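Week 3 handout: collecting demonstrations for handovers
Grevholm robotics short course, notes for the Plekaddale lab group

Last week we talked about what a policy learns from. This week you go and make some of it, so these notes are mostly practical.

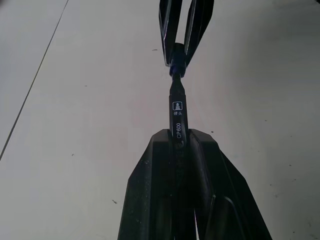 A demonstration, for our purposes, is one full go at the task from a rest pose back to a rest pose, with camera views, joint positions and gripper widths all saved on the same clock. If one of those streams drops out, bin the episode. I know it hurts when it was a lovely clean run, but a lovely clean run with no gripper widths teaches the model nothing about when to let go!

And letting go is most of the trouble in a two-gripper task. There's a stretch where both sets of fingers have hold of the same object, and that stretch is short. In the June set we recorded 608 episodes, and when I went through them I found 38 where the giving hand opened before the taking hand had closed. I pulled those out of the main set and put them in their own folder. Please do the same with yours - don't delete them, we'll want them in week 6 when we get to failure labels.

Some things I'd like you to do while teleoperating:

Pause a little when both grippers are on the object. New operators rush this bit and the model learns to rush too.

Change the starting spot every time. Your hands will drift back to a favourite place on the table (mine do, always) so use the printed grid.

Swap the object every 17 episodes. Thin, dark, round things are hard because the fingers are dark as well, and from the wrist view the edges run together. Keep them in the mix anyway.

Leave your corrections in. If you miss the grasp, back off and try again, that's useful data and I'd much rather have it than a restart.

Name your files with the Trilix template and fill in the notes field, even if it's just "slipped, regrasped". Future you will be grateful. The colour tag is for the object, not the operator - we had both last term and it took me ages to sort out.

For next time, read the Assunção chapter on action chunking, up to the worked example. Bring one episode you're unsure about and we'll watch it together.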